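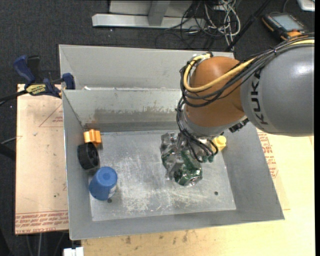

Tess Lindqvist
Robot cell technician, Rurnton

January 5, 2026
4 min read

I spent the slow week in January rewriting the house rules for our bin cell, and I had way more fun doing it than a grown woman should. The old sheet was a single page taped inside a cabinet door. It said things like "be careful near arm" and "tidy up," and I'm pretty sure it was older than the arm.

So, the cell first. It's a KUKA arm reaching into a gray metal bin, with a clamp on the rim and a handful of odd objects inside (the orange block, the little black wheel, the blue cup and the yellow knobby thing are all regulars by now). We call the project Carnasance, and the job is simple to say: pick up the thing, put it down, do it again. Our longest run so far was 763 picks, and I was thrilled with it until I sat down and tried to work out what had changed along the way. I couldn't tell! I hadn't written enough down. That's what got me going on the rules.

Cables were the first section I wrote and it's still the longest. The yellow cable and the bundle of black ones ride along the outside of the arm on ours, and there are thin wires going all the way down to the gripper, so there's plenty to snag. The rule now is that whoever starts the day jogs the arm slowly through the whole reach of the program, at both ends of every joint move, and watches the loops the entire time. Watch them go slack as well as tight. A loop that hangs low over the bin can catch on a part just as easily as a short one can yank a connector. And if you cut a tie, you put a new one back before you go to lunch. Please.

Then the bin. Ours has a floor covered in scrapes and cloudy patches, and I've had people ask whether we should swap it for a nice clean one. I say no, leave it, but write down which bin it is. Shiny new metal and scratched-up metal don't look alike to a vision system, and if you swap bins halfway through a run you've got two runs. Same goes for the clamp. Check it by hand every morning (a good push on the rim, not a tap), and if the bin moves, re-teach before you do anything else.

The pendant got its own paragraph. Yes, the one on the carpet over there. The new rule says it gets a hook outside the arm's reach, with the cable off the walkway, and whoever is in charge of the arm has it in their hands. Two people in the cell means one pendant and one person holding it, and you say out loud when you pass it over. I felt silly the first time I said "you have the pendant" to someone standing right next to me. You get over that fast.

Hands in the bin was the argument. The parts end up bunched along one side, someone wants to nudge them back to the middle, and it's so tempting to just reach in. We went back and forth for an entire afternoon and landed on this: arm stopped, drives off, pendant in your own hand, then reach. It takes 3 steps and it feels slow, and I don't care. Clilla, the shop down the hall, does it the same way, which helped me win.

The last bit is the boring one, service. Every 800 hours we stop and go over the gripper fittings, the wire ends and the table bolts, and it goes in the notebook with initials. I borrowed that idea from the Doležal line I used to work on, where the notebook was practically sacred.

I've printed the new sheet and it runs to 3 pages, so it no longer fits inside the cabinet door. If you run a small cell like this one and have a rule I've missed, leave me a comment! I'm especially after ideas for labeling cables that get bent a lot, as my labels keep peeling off.

Recent posts
Why I Label Every Bin
Two Weeks With the Clilla Gripper Pads
What Goes in the Cell Notebook
Moving the Table, and Everything I Had to Re-Teach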